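Brazo de sobremesa Kiltov con pinza Lindholm: lo que cuesta de verdad montar un puesto

Categoría: Automatización de banco / Puestos de manipulación
Valoración: 3 de 5
Lo mejor: la repetibilidad del brazo, el cambio de dedos de la pinza
Lo peor: el presupuesto inicial, la licencia, los plazos de recambios

Compramos este conjunto para el taller de Trevamdale con una idea bastante modesta: un puesto de manipulación donde probar tareas de coger y dejar objetos antes de meter nada en la línea de preparación de pedidos. El distribuidor, Irkley, lo vende como «puesto listo para trabajar». Después de unos meses con él me sigue pareciendo una expresión generosa.

Aviso de que esta reseña habla más de dinero y de planificación que de cinemática. Para eso ya hay comparativas, casi todas escritas con el equipo prestado y devuelto a las dos semanas.

Qué viene en la caja y qué no

El lote básico trae el brazo, la fuente, el controlador, una pinza Lindholm de dos dedos y un juego de cables. Todo llegó bien embalado y en un solo envío, cosa que agradezco. El montaje mecánico nos llevó una mañana. El manual está traducido por alguien que no ha apretado un tornillo en su vida, pero los dibujos se entienden.

Faltan la mesa, la placa de anclaje, la parada de emergencia externa, la cámara y la iluminación. La placa la vende Kiltov aparte, a un precio que me pareció una tomadura de pelo para ser una chapa con agujeros. Encargamos una en un taller de mecanizado del polígono y salió por menos de la mitad. La parada de emergencia no es opcional en ningún sitio serio y me molesta mucho que no esté incluida. El comercial la llama «accesorio recomendado».

La mesa también tiene su historia. Nuestro primer banco era de los de taller, con patas regulables, y en cuanto el brazo frenaba con carga se notaba el balanceo. Tuvimos que rigidizarlo por debajo. Si vais a presupuestar esto, meted una partida para la mesa desde el principio y no la calculéis con el precio de un escritorio.

El presupuesto, con números

Nos ofrecieron una licencia anual del programa de control por 1.000 euros más IVA. Sin ella el brazo se mueve, se puede programar por puntos y poco más: la grabación de trayectorias y la integración con la cámara quedan bloqueadas. En la hoja comercial aparecía en la segunda página, en un cuerpo de letra distinto. Para un departamento que compra con cargo a inversión, tener de golpe un gasto recurrente es un problema administrativo además de económico, y a nosotros nos obligó a rehacer la solicitud.

El plazo prometido para la entrega era de 15 días y se cumplió. El plazo para unos dedos de repuesto también era de 15 días y fueron 45. Con un solo juego de dedos, eso es un puesto parado. Pedid dos juegos con el lote inicial, porque además el porte de un envío suelto es disparatado.

Luego está la formación. Irkley incluye una sesión remota, útil para arrancar y muy corta para todo lo demás. La jornada presencial se paga aparte. No la contratamos y lo resolvimos a base de horas propias, que en el papel salen gratis y en la práctica son la partida más gorda de todo el proyecto. Al rehacer las cuentas para dirección, puse esas horas en una línea aparte, y el coste total del puesto dejó de parecerse al de la oferta.

Lo que no he conseguido es que alguien me diga cuánto cuesta mantenerlo a tres años vista. He preguntado por escrito dos veces. La primera respuesta fue un folleto y la segunda, una invitación a un seminario web.

El trabajo de cada día

Nuestras pruebas son deliberadamente sosas. Objetos ligeros, formas irregulares, un recipiente, una superficie clara y despejada. Quien espere ver piezas de automoción se va a aburrir, pero para saber si un equipo de estos merece la inversión prefiero tareas así, donde los errores se ven enseguida y no se rompe nada caro.
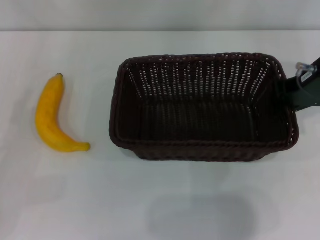

Puesto de pruebas: plátano, cesta de mimbre vacía y la pinza sobre el extremo derecho del borde.

La cesta ha resultado mejor examinadora que las cajas de plástico de la demostración comercial. El borde trenzado es grueso, y ahí la pinza Lindholm enseña sus límites: con los dedos de serie, una aproximación un poco inclinada cambia por completo el punto de contacto. Con las cajas de pared lisa que lleva Irkley a las ferias eso no pasa, y supongo que por eso las llevan.

También conviene mirar la iluminación antes de comprar. Sobre una mesa blanca cualquier cosa que quede por encima proyecta sombra, y los ajustes de visión que trae el programa se llevan mal con las sombras difusas. Nosotros acabamos añadiendo luz lateral. No es un gasto grande, pero tampoco venía en la oferta, y ya va siendo larga la lista de cosas que no venían en la oferta.

En objetos curvos y ligeros, como fruta o piezas de forma parecida, el agarre con dedos rígidos es correcto si se baja bastante la fuerza. El ajuste de fuerza tiene 14 niveles, y los tres más bajos son para mí indistinguibles. Los altos sí se diferencian bien, aunque para lo que hacemos no los tocamos casi nunca. Habría preferido menos niveles y mejor repartidos en la zona baja, que es donde se trabaja con cosas delicadas.

El brazo en sí me gusta más de lo que esperaba. Vuelve al mismo punto una y otra vez, no hace ruidos raros y aguanta una jornada sin calentarse de forma preocupante. El cambio de dedos se hace con una sola llave y sin desmontar el cableado. Esto parece un detalle menor hasta que se ha trabajado con una pinza en la que hay que soltar media muñeca para cambiar una goma.

El programa

Regular. La interfaz es limpia y la curva de entrada es suave, pero se nota que la han diseñado pensando en la demostración. Todo lo que se hace en una demostración está a dos pulsaciones. Exportar un registro de errores, en cambio, exige pasar por cuatro menús y el archivo sale en un formato propio que luego hay que convertir. El soporte me dijo en octubre que la exportación a texto plano estaba «en la hoja de ruta». La he pedido por escrito y no me la han enviado.

Las actualizaciones se instalan solas si no se desactiva la opción. Desactivadla. Una de ellas nos cambió el origen de coordenadas de la herramienta y perdimos una tarde entera buscando una holgura mecánica que no existía.

Lo que preguntaría antes de firmar

Qué funciones se pierden exactamente si no se renueva la licencia. Quiero decir una lista, por escrito, función por función. A nosotros nos dieron una respuesta verbal que luego resultó ser incompleta.

Si hay recambios en almacén nacional o salen de fábrica. La diferencia son semanas.

Quién responde si falla la combinación. El brazo es de Kiltov, la pinza de Lindholm y la factura de Irkley. Tuvimos un fallo intermitente de comunicación entre brazo y pinza y los dos fabricantes se pasaron la pelota con mucha educación. Lo arregló un cable nuevo, que compramos nosotros.

Y pediría una prueba con objetos propios, en mesa propia. Si el distribuidor pone pegas, malo. Irkley las puso, de hecho, y aun así compramos, así que tampoco estoy en posición de dar muchas lecciones.

¿Sale a cuenta?

Depende de lo que se le pida. La oferta comercial incluía un cálculo de amortización que daba por hecho que el puesto trabajaría todos los días laborables a turno completo desde la primera semana. No conozco ningún taller de nuestro tamaño donde eso sea verdad. Entre la puesta en marcha, los recambios y las horas de ajuste, el primer trimestre prácticamente hay que darlo por perdido en términos de producción. Como banco de pruebas para decidir si se automatiza una tarea o no, cumple, y a nosotros ya nos ha servido para descartar una compra bastante mayor que iba por mal camino.

Para producción no lo pondría. Ni el brazo ni la pinza me parecen malos, pero el servicio que hay detrás no da para tener una línea dependiendo de ellos. Un puesto de pruebas puede estar parado unas semanas sin que pase gran cosa. Una línea de pedidos no.

Si el presupuesto es ajustado, miraría el mercado de segunda mano para el brazo y compraría nueva solo la pinza. Preguntad antes si la licencia se puede transferir, que en la generación anterior no se podía y en esta me han contestado que «se estudia caso por caso».

Resumen de la puntuación

Mecánica del brazo: 4
Pinza con dedos de serie: 3
Programa: 2,5
Documentación: 2
Recambios y servicio: 2
Claridad de la oferta: 1,5

La nota global de tres está un poco por encima de lo que daría la media. Pesa más el brazo, que es lo que más cuesta sustituir. La revisaré cuando toque renovar la licencia, si es que la renovamos.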